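4. Preparación de la superficie y primera limpieza

Lea este apartado entero antes de abrir el bote. Casi todas las consultas que recibimos sobre el kit Romar para mesas y encimeras lacadas vienen de haber empezado por el paso 5.

La etiqueta del producto promete «brillo inmediato en cualquier superficie». No lo dé por bueno. Lo hemos probado en tableros lacados, en melamina y en madera barnizada, y solo en los primeros el resultado justifica el trabajo. En melamina se nota poco y en barniz antiguo puede dejar velo. Si no sabe qué acabado tiene su mesa, haga primero la prueba del punto 4.2.

4.1 Lo que necesita

Limpiador concentrado Romar (bote pequeño del kit)
Cera de acabado Zoëga, si va a sellar la superficie
Dos paños de microfibra de pelo corto
Un cubo y agua templada
Cinta de pintor para proteger los cantos

El kit incluye también una esponja de doble cara. Puede guardarla para la cocina: el lado verde raya la laca aunque el folleto diga que es «no abrasivo».

4.2 Prueba en zona oculta

1. Elija un punto que no se vea, por ejemplo la cara inferior del tablero o la parte que queda contra la pared.

2. Aplique una gota de limpiador sin diluir y extiéndala con el dedo enguantado hasta cubrir una moneda.

3. Espere 17 minutos. El folleto habla de cinco, pero los velos que hemos visto tardaron más en salir.

4. Retire con un paño limpio y mire la zona de lado, con la luz rasante de una ventana o de una linterna.

5. Si la zona ha perdido brillo, está pegajosa o ha cambiado de tono, no siga. Lave con agua sola y pase al apartado 7 (superficies incompatibles).

Nota: una prueba buena en la cara inferior no garantiza nada si la superior ha estado años al sol. Repítala en una esquina de arriba cuando la mesa esté junto a una ventana.

4.3 Dilución

1. Vierta en el cubo dos litros de agua templada, nunca caliente.

2. Añada 8 ml de limpiador con el tapón dosificador. La marca del tapón es poco fiable - en los botes que medimos se quedaba corta o se pasaba - así que use una jeringuilla sin aguja si tiene una a mano.

3. Remueva despacio. La espuma no limpia más y luego hay que aclararla.

PRECAUCIÓN: no mezcle el limpiador con lejía, amoniaco ni vinagre. Ventile la habitación y use guantes de nitrilo.

4.4 Limpieza del tablero

1. Quite el polvo en seco antes de mojar nada. Un grano de arena bajo el paño hace más daño que cualquier mancha.

2. Humedezca el primer paño en la dilución y escúrralo hasta que no gotee.

3. Trabaje por franjas, de un lado a otro de la mesa, sin movimientos circulares. Los vídeos de promoción enseñan siempre círculos; en laca blanca apenas se aprecia la diferencia, pero en negra las marcas se ven desde la puerta.

4. Gire el paño a una cara limpia al terminar cada franja. No lo deje hecho un ovillo sobre el tablero mientras hace otra cosa, porque la humedad retenida acaba marcando el borde.
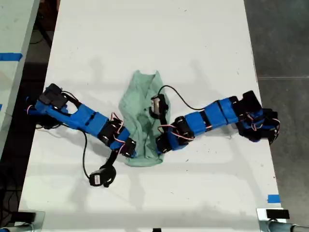

5. Aclare con el segundo paño y agua sola. Si hay restos de producto en las juntas, páseles un bastoncillo.

6. Deje secar al aire con la habitación ventilada. El secador de pelo ahorra poco tiempo y puede levantar los cantos encolados.

4.5 Sellado con cera (opcional)

Según el fabricante, la cera Zoëga protege durante toda una temporada. En una mesa de uso diario no cuente con tanto. En nuestra mesa de taller, encerada en enero, el agua dejó de formar gotas tras casi 106 pasadas de bayeta, y a partir de ahí daba igual haberla puesto o no.

1. Compruebe que la superficie está seca, también por los cantos.

2. Ponga una cantidad de cera como un guisante en un paño de microfibra limpio y seco.

3. Extienda una capa fina. Dos capas no protegen el doble y atrapan polvo.

4. Espere a que se vuelva mate y saque brillo sin apretar.

Nota: la cera Drarkov, que algunas tiendas ofrecen como sustituta, lleva silicona. Sirve, pero después será difícil retocar la laca. Con los tableros Stelgate no la use; su garantía excluye los productos con silicona.

4.6 Cuidado de los paños

Lávelos a baja temperatura y sin suavizante, que tapa las fibras. Séquelos tendidos. Cuando un paño empiece a empujar el agua en lugar de recogerla, páselo a los suelos y estrene otro para el tablero.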